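Teaching a Robot Arm to Seat Memory in a Desktop PC
Workshop notes, part 5
Written by Leen Azar

If you have been following the build on the Mititau bench, you know the arm can already pick up a peg and put it back down. Great fun for an evening! Then Ridwan Sopacua looked at the old desktop towers stacked by the door and said, why pegs? So this part is all about memory sticks, and I have to say it is the most satisfying thing I have done with a motor in years.

You don't need our exact arm. Anything with six joints, a parallel gripper and some way of reading motor current or force will get you through these steps. A hobby arm with servo feedback can do it too, it just needs more patience at the last stage.

What you need

An arm bolted to something that does not wobble
A parallel gripper with narrow fingers
A scrap desktop tower with full-size memory slots
Memory sticks you don't mind ruining
A thin rubber sheet for the finger pads
A flashlight, tape and a marker
An emergency stop you can reach without looking

Before anything else: unplug the tower, hold the power button in for a few seconds, and leave the cord off for the whole job. We never power a machine while the arm is anywhere near it. Clip yourself to bare metal on the case when you handle the boards, even the scrap ones, so the habit sticks.

Step 1. Lay the case down and fix it there

Take off the side panel and lay the tower on its side, opening up. Now the slots point at the ceiling and the arm can come straight down on them, which makes everything easier. Put stops against at least two sides of the case, then push on it hard with your hand. If it slides at all, add another stop. I skipped this the first time and spent a whole night in February chasing an error that was only the case creeping along the bench, a hair at a time, with every push.

Step 2. Clear the way

Look at the path from the gripper to the slots from both sides, crouching down if you have to. Drive cages and loose power leads are the usual trouble. Tie the leads back. If a cooler crowds the memory on your board, take it off, and put a scrap of clean card over the bare socket when the arm isn't working, because a dropped stick will find those contacts every single time.

Do the same for the arm's own cables. Move every joint through the range you plan to use and watch for a loop that snags on the case. Ours needed a longer loop at the wrist than I expected.

Step 3. Teach the corner points

Switch the arm to hand guiding (or jog it slowly if yours can't do that) and bring the closed fingertips to one end of the slot. Stop just above the plastic. Save that point as SLOT_A. Go to the other end and save SLOT_B. The line between those two gives you the direction of the slot, and the middle of it is your target.

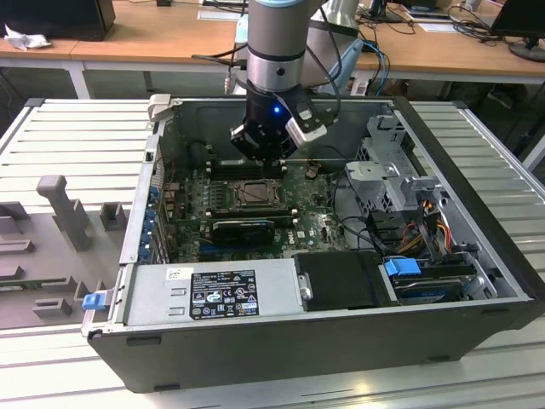 Go back to each point five times and write down the readings. If they scatter by more than half a millimeter, stop and find out why before you go on. With us it was a loose screw in the finger mount, and tightening it was such a relief after all the code I had rewritten!

Now save a third point straight above the middle, high enough to clear everything in the case with a stick in the gripper. Call it ABOVE. Every move into or out of the case goes through ABOVE, no shortcuts, even when you are only testing and it is nearly dinner time.

Step 4. Grip the stick

Cut two small pieces of rubber sheet and stick them on the inside of the fingers. Hold the memory by its flat sides, near the top edge and as close to the middle as you can. Keep the pads off the gold contacts. Start with the lowest gripping force that holds the stick when you tug it lightly, then go up one notch.

Check the notch! Memory only goes in one way around. Ridwan marks the left end of each stick with tape, and I laughed at him until I loaded one backward and drove it down onto the key. We have a small pile of those now, and most of them are mine.

Step 5. Go down slowly

Open the latches by hand. Then run the insertion like this:

1. Move to ABOVE at normal speed.
2. Drop to 9 mm over the slot at a quarter of normal speed.
3. Creep down until the force reading rises, then hold still.
4. Wiggle side to side along the slot in tiny moves until the reading drops. You are in the groove.
5. Push straight down until the latches close, or until you reach your force limit.

Number four is the lovely part. You can watch the stick feel its way along the plastic and then sink a little as the edge finds the groove, and the first time it worked I shouted loud enough to bring people in from the Tannous side of the building.

Set the force limit low for the early runs and raise it in small steps. A motherboard flexes more than you would think, and if yours bends while the stick still isn't going in, you are off line. Don't push harder. Back up to ABOVE and check SLOT_A and SLOT_B again.

Step 6. Let go cleanly

Open the fingers only a few millimeters. If you fling them wide open, one of them will hit the neighboring slot or a latch. Go straight up to ABOVE, and only then swing away. We lost a latch by turning the wrist too early, and I still feel bad about it (sorry, Florkonside tower, you were a good one).

If it doesn't work

The stick goes in at one end only. Your gripper is tilted. Teach the two corner points again and compare their heights.

The force reading jumps before contact. A cable is pulling on the wrist. Give it more slack.

The stick twists in the fingers. Your pads are too small or dusty. Wipe them with alcohol and try again before you raise the grip.

It works in the morning and misses in the evening. Somebody bumped the case. Draw around its corners with the marker so you can see it right away.

Our script is in the shared folder under Mivberg, with the speeds and limits in one block at the top, so change those first for your own arm. Ridwan is already trying to take the sticks out again, with one finger pressing the latch and a lot of muttering, and he has promised to write that one up himself for the next part.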